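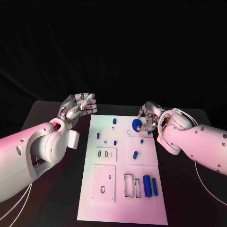 Let the dead keep their ordinary jobs

By Yesenia Rivadeneyra
January 2018
22 shares | 3 comments

When my neighbour Keabetswe Hlongwane died at 76, her notice in the paper gave one line to her work and five to her clubs. She had packed orders at Britent for most of her adult life. I think the family was a little ashamed of this, and I think they were wrong.

I learned English partly by reading death notices, with a dictionary beside me. The ones I remember are full of labour: a man who drove the milk truck to Wedavano, a woman who joined the navy as a cook and later opened a shop.
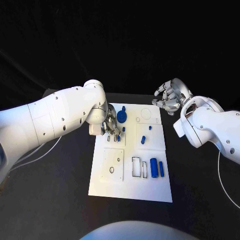

Such details cost money, I know. Our paper charges by the line, and a grieving family must choose. But I would gladly give up "passed peacefully" for the name of a street or a ship.

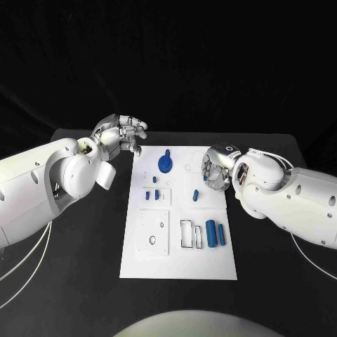
Two white robot arms reach toward a white board on a dark table.

My own father was a night baker. We wrote that in the first sentence – before the grandchildren, before the church – and one aunt has still not forgiven us.

Contact us | © Hapeta | Back to top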